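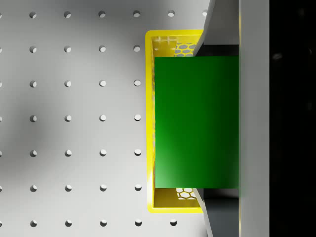
Garage shelving vs pegboard - what did you end up doing?

Posted in Sheds, Garages and Storage

quollcottage
We've finally got the keys to the new place and I'm trying to sort out the garage before it becomes the usual dumping ground. Single car, brick, one powerpoint (why do they only ever put in one?). I've got 900 mm of clear wall beside the side door and a long stretch down the back under the window. My other half wants closed cupboards. I want everything where I can see it, otherwise I buy a third tape measure.

Has anyone used the Plimo rail system? The bloke at the hardware shop reckoned it was good but he was also standing right next to a big display of it.

tinnyandtrailer
Had Plimo at the last house. The rails are fine, the hooks are rubbish. They pop out every time you lift something off in a hurry and you end up crawling round under the bench looking for them. If you go that way, buy the screw-in hooks separately.

Personally I'd go cupboards. Dust gets into everything in a garage, and I'm not wiping down a drill every time I want to hang a picture.

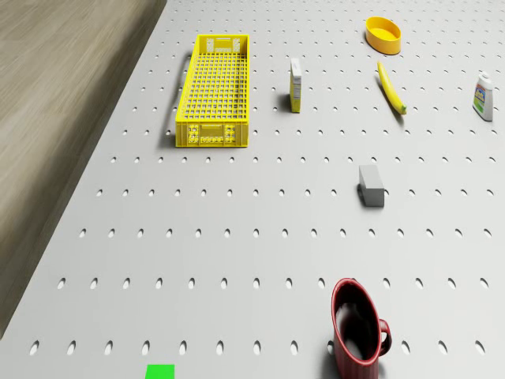 I did put baskets inside the cupboards though, one per sort of job. Plumbing bits, electrical bits, bike stuff. You pull the whole basket out and take it with you, and when you're done it all goes back in one go. Best thing I did in there and it cost next to nothing.

mulgaflat
Hard disagree on cupboards. Ours swelled after one wet winter and the doors haven't shut properly since. Open shelves, air moving around, done.

What I'd do in your spot, in this order:

1. Sweep it out and leave it empty for a fortnight. You'll find out where the water comes in.

2. Work out what you grab every week and keep that between hip and shoulder height. For us that's the dog leads, secateurs and the good torch. I used cheap open tubs for those, no lids - lids just end up on the floor.
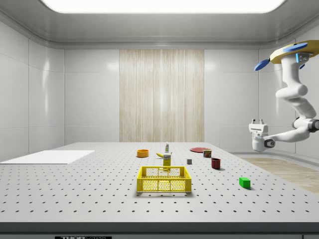 3. Put the heavy stuff low. Paint tins especially. I had a shelf let go with four litres of ceiling white on it and I still find spots on the mower.

4. Don't buy the fancy labels. Masking tape and a texta.

quollcottage
Ha, ceiling white on the mower. OK, leaving it empty for a fortnight is going to be a hard sell when the hallway is all boxes, but I take the point about water. There's a tide mark near the roller door that I don't love.

tinnyandtrailer
A tide mark is a drainage problem, not a shelving problem. Sort that first!

banksiabev
Jumping in because we went halfway between you two. Freestanding steel shelving from Plarnance down the back and one cupboard, up high, for the poisons and fertiliser (grandkids). The shelving came to 535 delivered and took us an afternoon, plus a bit of swearing over the cross braces. It's been through two summers and nothing has rusted or bowed.

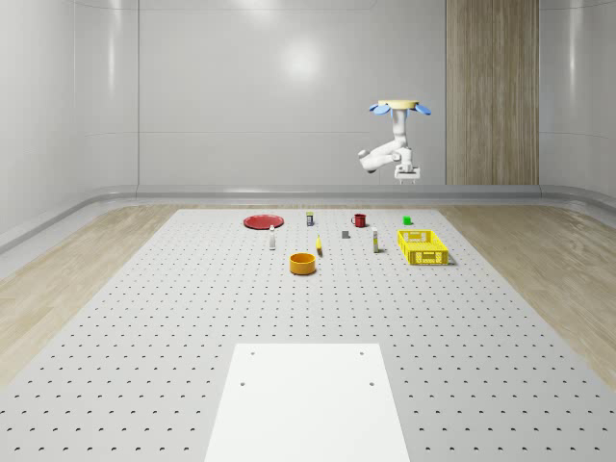

My only regret is the depth. I bought the deep ones thinking more room was better, and now there's a whole back row I never see. I found a camp stove in there in September that I'd already replaced. Go for the shallow ones, quollcottage, even if they look a bit mean in the shop.

mulgaflat
Seconding shallow. Ours are a hand and a half deep and that's plenty.

tinnyandtrailer
Depends what you've got. You can't put an esky on a shallow shelf.

mulgaflat
The esky lives on the floor like a normal esky.

quollcottage
Right, I've shown this to the other half and we've settled on a cupboard up high for the nasties, shallow open shelves underneath, and a basket per job because we both liked that one. Still arguing about the wall beside the door. Drainage person is coming to look at the tide mark first. Does anybody know if the Plarnance uprights can be bolted to brick or do they have to stand free?

banksiabev
Ours are bolted, top and middle. There's a hole already there for it. Use proper masonry anchors though, the ones in the packet are hopeless.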